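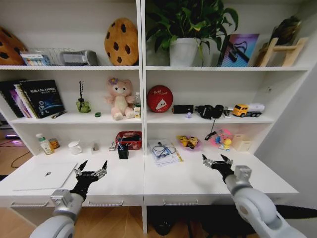

The Bookmobile Still Stops at Elalberg

I got on the bookmobile at 7:40 in the morning with a thermos, a notebook and the wrong shoes. Dumisani Nkosi looked at the shoes and said nothing, which I appreciated until we got to the first stop and I stepped down into a ditch.

Nkosi drives Route 2 for the Venico County library system. It's 119 miles, out through Bautista and the farm roads past Witis, up to Elalberg and home again, every other Tuesday. He has 277 cardholders on the route and I think he could tell you what most of them are reading (he won't, though, and I tried twice). Library people are serious about privacy. The most I got out of him was that somebody out there is working through every submarine novel ever printed and is getting close to the end.

I grew up with a bookmobile. Ours parked behind the feed store and smelled like carpet and diesel, and I was allowed six books at a time, so I went straight for the fattest ones. I hadn't set foot in one for decades! I figured they'd all been swapped for apps by now. Nkosi hears this a lot. He lends e-books too, and he'll set up the app on your phone while you stand there, but plenty of the houses we passed can't hold a signal long enough to download a chapter.

Witis was the busy stop. We pulled in next to the grange hall and there was already a line, mostly parents with toddlers, plus a man returning a belt sander. Yes, you can check out tools. You can check out a telescope, a cake pan shaped like a tractor, a sewing machine and a blood pressure cuff. The cake pan has a waiting list that runs through the end of summer. A little girl in rain boots climbed the steps, announced that she needed "a sad one about a horse," and Nkosi had it in her hands before she'd finished wiping her feet.

The programs are what surprised me most. I'd pictured books going out and books coming in. But at Bautista he cranked out the awning, unfolded a few chairs and ran a seed swap, with envelopes in a shoe box and a lot of strong opinions about beans. Next time it's a tax letter clinic, where people bring the mail they're scared to open and a librarian from the main branch sits down and reads it with them. I kind of want to go to that one myself.

The schedule gets set by asking. There's a clipboard by the door with a pen on a string, and whatever people write down, Nkosi types up and takes back to the branch. Ukulele lessons came off that clipboard. So did the Elalberg stop, which had been dropped from the route for years. One page came back with 41 signatures on it, a few of them in crayon, and by the following May the bus was going up the hill again.

Elalberg is the last stop and the slowest. Four people came the afternoon I was there, and all of them stayed the full hour. Two sat on the step and argued about a mystery they'd both finished (the dentist did it, and one of them thought that was cheating). A woman in a barn coat borrowed three cookbooks and left a jar of plum jam on the dashboard. I asked Nkosi if the stop was worth the gas. He was stamping something and took a while to answer.

"They asked for it," he said. "So I come."

I borrowed a book too, once he'd signed me up for a card. It's a history of lighthouses, it weighs as much as a ham, and it's due back at the grange hall in two weeks. I've bought boots.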